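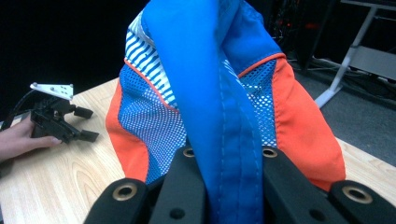
1/ Notes on frequency capping for retail loyalty campaigns. We run ours through Premodia, so some of the naming is theirs. The logic carries over to other stacks.

2/ A cap has two parts: a count and a window. "Three per day" and "21 per week" look equal on a spreadsheet. The weekly cap lets a heavy app user burn all 21 before lunch on the first day. Set both.

3/ Default window in our account was 29 days. Rewards at Flelbridge expire after 27. Members were still capped out on the old offer when the new one went live, and for 2 days they saw nothing from us.

4/ Fix was to key the cap to the offer ID and drop the campaign ID. Each new offer starts at zero. Check that your reporting joins on the same key or reach will be overstated.

5/ Cikness passes opt-outs in a nightly batch at 3 a.m. An opt-out at 9 a.m. is not honored until the next run. We now check consent at request time - adds latency, well inside the 300 ms timeout.

6/ On household IDs: we don't cap on them anymore. One shared tablet was suppressing the reward message for everyone at the address. Person-level where there is a login, device-level where there isn't.

7/ Someone asked about in-store screens. Those can't be capped per person. Maes reports plays per screen, so keep them in a separate line item and leave them out of the average frequency figure.

8/ Hilde Michiels pointed out that capped requests should be logged with a reason code. She's right. Without it you can't tell "capped" from "no fill," and both show up as lost impressions.

9/ Codes we use: C1 count reached, C2 window still open, N1 no consent, F0 no fill. Four is enough so far.

10/ Still open: what to do when a member redeems mid-window. Current setup keeps serving until the cap is hit. I'd like redemption to close the window, but the redemption feed lags by up to six hours. Will post the config once that's tested.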